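Chapter 4
Where Does the Electricity Go?
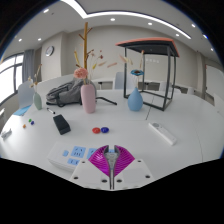
One reader of the last edition wrote in to say that she had skipped this chapter completely, on the grounds that electricity comes out of the wall and a bill comes through the door, and what more did she need? Fair enough! I felt much the same until I moved into a draughty flat in Tanelell and got a winter bill so large that I read it standing up, in my coat.

So let's start with that bill. It said I had used 1,032 units in the quarter. I had no idea what a unit was, and I suspect plenty of people paying for them don't either. A unit is a kilowatt-hour — the energy used by something rated at one kilowatt if you leave it running for an hour. A 3,000 watt kettle (three kilowatts, in other words) would get through a unit in twenty minutes of solid boiling. Of course you never boil a kettle for twenty minutes, you boil it for two or three and then forget about the tea.

Power and energy get muddled all the time, even in newspapers, and I'd like you to have them straight before we go any further. Power, in watts, is how fast the energy is being used. Energy, in kilowatt-hours, is how much has gone by the end. Think of a tap: power is how hard the water is running, and energy is how full the bath is. A small trickle left on all week can fill a very big bath, and that was my trouble in Tanelell. I had an old Boersma fridge that hummed day and night, and a Mivix heater in the hall which I had set in October and then forgotten.

When I finally sat down with a pencil, the fridge came out at an average of 95 watts. It doesn't sound like much, does it? Multiply by twenty-four hours and you get 2,280 watt-hours, or 2.28 units, every single day. Over a ninety-day quarter that makes just over 205 units, nearly a fifth of my bill, for keeping some milk and half a cabbage cold.

We'll do the same sum for the heater in section 4.2, and it's a good deal worse. First, though, find a recent bill of your own (or borrow one) and look for the number of units used. Write it in the margin. We shall be needing it.

4.1 Reading the meter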